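Is the Lunik gripper add-on worth it for putting dishes away?

Posted 2020-04-11 in Home Robots
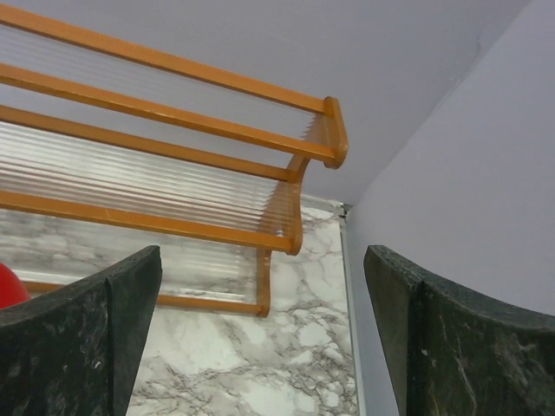 The rack is wood with clear ribbed plastic slats, two tiers, up on the wall over a marble-pattern panel. The Lunik sales page says their gripper kit will "learn any rack in 31 minutes." I have my doubts. See-through slats seem like the worst thing you could ask a wrist camera to find. The kit is $135, plus $38 for the finger pads. Has anyone paid for this and still liked it a month later?

Goro
I bought it in February. The arm mount is solid and the fingers open wide enough for a dinner plate. The 31 minutes is a joke, mine took two evenings. It finds wooden rails fine but clear plastic gives it fits, and it kept trying to set plates down on the wall pattern behind my rack. Lunik support told me to put tape on the slats. For $135 I expected better than tape. I kept it for cups.

Kostiuk
works great for me, 5 stars. mine is a wire rack on the counter though

Imura
Ask them for a trial before you pay. They don't advertise it, but they gave me 2 weeks. Test it with plastic plates and do the upper tier first, at night with the lights on and again in daylight. Glare changed my results a lot. Skip the $38 pads until you know the rest works. I sent mine back.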